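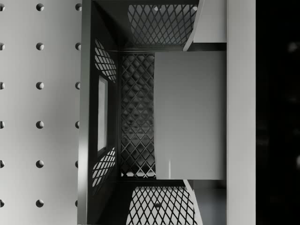 Curngate Boundary and Land Use Records

Version 2

Summary

This dataset collects parcel and land use records for the township of Curngate and the village of Orneo, which share a boundary with the Twal forest preserve. It covers land sales to the preserve, easements, zoning appeals and road closures. There are 124 parcels in the main table, one row per parcel.

Sources

Township meeting minutes, county deed books and zoning maps. Minutes were typed by hand from paper copies. Deed book entries were matched to parcels by lot number, then by owner of record where the lot number had changed.

Files

parcels.csv - main table
easements.csv - access and utility easements, keyed to parcel_id
appeals.csv - zoning appeals, including withdrawn ones
roads.csv - closures and transfers of maintenance duty

Fields in parcels.csv

parcel_id: text, unique
place: Curngate or Orneo
status: private, township, preserve, disputed
transfer_type: sale, taking, gift, none
acres: decimal, from the deed and not from the map
notes: free text, often blank

Known problems

The preserve line was redrawn after the first survey, and 15 parcels fall on both sides of it. These are marked disputed even where the owners never objected. Do not read the field as a count of lawsuits.

Ferken Road appears under two spellings in the older minutes. Both were merged in roads.csv, but the notes field keeps the original text.

Acreage for 4 parcels is missing. The deed pages are water stained and the figures could not be read. Leave these blank when summing.

Appeals heard at the same session share one date. The order of rows within a session has no meaning.

Changes since version 1

Added roads.csv. Split easements out of the main table. Removed mailing addresses of current owners.

Use

Suitable for local history work and for mapping changes in ownership. Not suitable for settling a property line - use the county survey for that. Corrections are merged once a year, in May. Send the parcel_id and the deed book page with each one.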